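Play food – quick notes, mostly for me but take what you want

- Wash it all once a month. Warm water, drop of dish soap, old toothbrush. No dishwasher, the cheap stuff warps.
- Dry on a towel overnight. Water gets in the seams and then it stinks.
- Sticker residue: cooking oil, wait 10 min, wipe. Works on plates too.
- Cut-apart fruit (the velcro kind) – pick the fuzz out of the velcro with a pin. Tedious. Do it in front of the TV.
- Crayon on plastic – baking soda paste, rub lightly, rinse. Dont use the scouring side of the sponge, I ruined a good teapot that way.

Sorting is the bigger job. Bins by type never lasted a week here. What did last, and I got this from Roos Kuipers who runs the toy shelf at Noltusden: one plate, a few fruits, one small bag. Kid gets a bag, plays, bag goes back. Done.
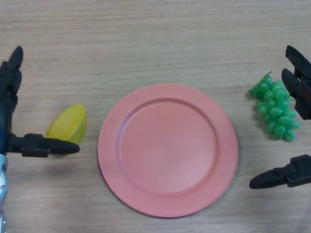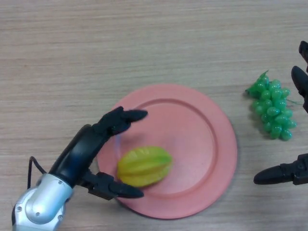

Sets like these are easy to make up out of odds and ends, so don't throw stuff just because the rest of the box is gone. Garage sale bags are fine, mismatched is fine. I build each one around a plate because it gives the kid somewhere to put things, and a round pink one with a wide rim like this is good, a star fruit can lie in the middle with space left over. Ridged fruit needs the toothbrush most, grime sits in the grooves. Check small pieces against a toilet paper tube – if it fits through, keep it away from the under-3s.

Bags: mesh, with a drawstring. Zippers break. Write whats inside on a tag, pencil not marker, you will change it.

Storage – shallow drawer beats deep bin. Deep bin = everything dumped on the floor to find one carrot.

Cracked pieces go in the trash, glue doesnt hold on the soft plastic. Faded ones are ok, keep.

Still need: more mesh bags, a second drying towel, and ask Anatole if he wants the extra cups back.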